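Two Arms, One Basket

Gruvora sells Clerden as a kit: two arms, table, software, one invoice. Small packers are the target. 241 pages of manual. I read maybe thirteen.

Good stuff first. Setup is quick, 7 steps, no code. The grippers cope with crinkly wrappers better than I expected. Arms share the table without much fuss.

Less good. Cables everywhere. Software crashed on me twice, and teh support line only picks up mornings.

Red packages and the orange basket, Clerden on the job: 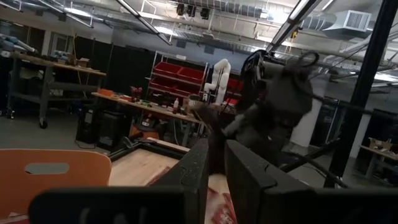
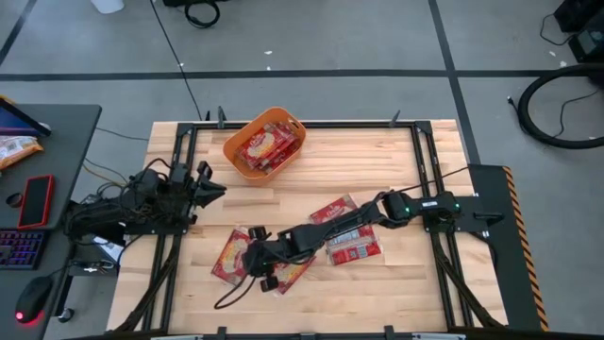
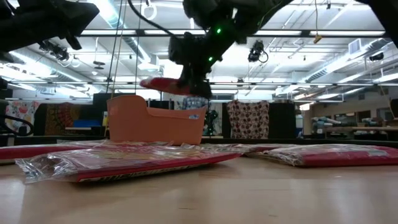
ASGER OVERGAARD

Price? Not cheap. Spare fingers are extra, so is training. Heiðrún Bundgaard at Gruvora promises a lease plan by June, no numbers yet. I'd wait for that. Firkik has a one arm kit thats simpler, if you only pack one thing.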